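Print this article | E-mail this article

The Tension Number on Your Racket Is Only True Once

By Heidrun Sutter

A tennis racket leaves the stringer with a number attached to it. The number is usually written on a sticker inside the throat, and most players treat it as a property of the racket, like its weight. It is a setting on a machine. The string bed starts moving away from that number as soon as the first clamp is released, and it keeps moving whether the racket is played or left in a bag.

I have strung 3,000 rackets, most of them at the Krasniqi shop in Briltisholm and the rest in a side room at the Privham indoor courts. The complaint I hear most is that a fresh string job feels "wrong." In most cases the tension was set correctly. The player was comparing it with a bed that had been going slack for months.

Reference tension and bed stiffness

Two quantities get mixed up. Reference tension is the pull the machine applies to one length of string at a time. Bed stiffness is how much the finished string bed resists being pushed in. The second depends on the first, but also on head size, string pattern, string material, gauge, friction at the grommets and how the stringer handles the clamps. Two rackets strung at 25 kilograms can differ enough in stiffness that a club player will pick one out blind.

Head size is the easiest factor to overlook. A longer string deflects more under the same load, so a larger head at the same reference tension plays softer. A player moving up a size who wants the old feel should ask for a higher setting.

Lockout and constant pull

A lockout machine pulls the string to the set tension and then locks the length. The string relaxes a little while the stringer moves the clamp into place, and the machine does nothing about it. A constant-pull machine keeps pulling as the string stretches. At the same setting, the constant-pull bed comes out stiffer.

The Plerkix at the Privham courts is an electronic constant-pull unit. The older crank machine at the shop is a lockout. Players who use both locations are told to pick one. Those who insist on switching should have the setting adjusted to match, and the size of the adjustment has to be found by measurement, as it changes with the string.

Clamps matter as much as the puller. A clamp that slips on its base, even slightly, takes tension out of every string it holds. Clamp jaws should be cleaned with alcohol, and the grip should be reset whenever the gauge changes.

Material

Polyester loses tension quickly, with a large share of the loss in the first day. It also stops snapping back well before it breaks, so waiting for breakage is a poor plan. Nylon multifilament loses less and tends to fray visibly. Natural gut holds tension best of the common materials and costs the most. It dislikes moisture.

Hybrids put one material in the mains and another in the crosses. The mains do most of the work, and their material decides most of the feel. Some stringers drop the crosses slightly when they are the stiffer string. Check the frame maker's limits before setting a large difference, as an uneven load can distort the head.

Heat speeds up the loss. A racket left in a parked car in August can come out noticeably softer in an afternoon. If it has to travel by car, it should ride in the cabin with the people and leave with them.

Keeping a record

The useful habit is to measure the bed on the day of stringing and again at intervals, with the same tool. A handheld stiffness gauge is good enough. A phone app that reads the pitch of the bed will also do, provided the dampener is removed first. The absolute value is of little interest. The drop from the first reading is what tells you when to restring.

My own polyester comes out after 6 hours of hard play, which is earlier than most people would accept. A casual player with multifilament can go far longer. Write the date, string, gauge and both settings on the sticker. A single number with no string name beside it is not much help to the next stringer.
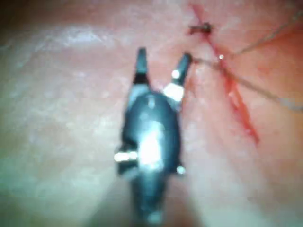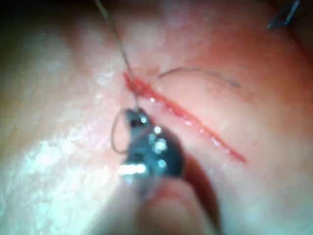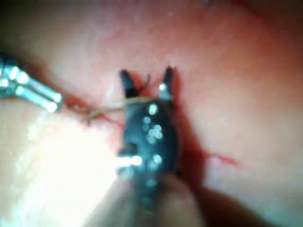
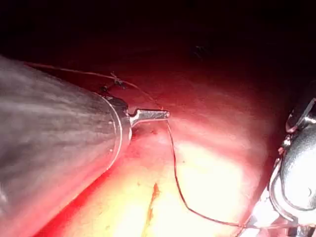
If one string breaks, should the rest be cut out right away?

Cut them out as soon as you can, working from the center of the bed outward and alternating between mains and crosses. A broken string leaves the load on the frame uneven, and the head can warp if it sits that way.

Print this article | E-mail this article

Reader comments

baseline_ted: Good to see lockout versus constant pull explained. I dropped two pounds when my shop changed machines and it still felt boardy. Should have gone three.

Marguerite P.: What about two-piece versus one-piece? My frame says two-piece only, and I have had stringers ignore it.

gutmains: Same trouble here, Marguerite. Follow the frame's instructions and find another stringer.

oldcrank: My drop-weight has done 1,000 frames and holds its setting fine. It's constant pull too, by the way. You left it out.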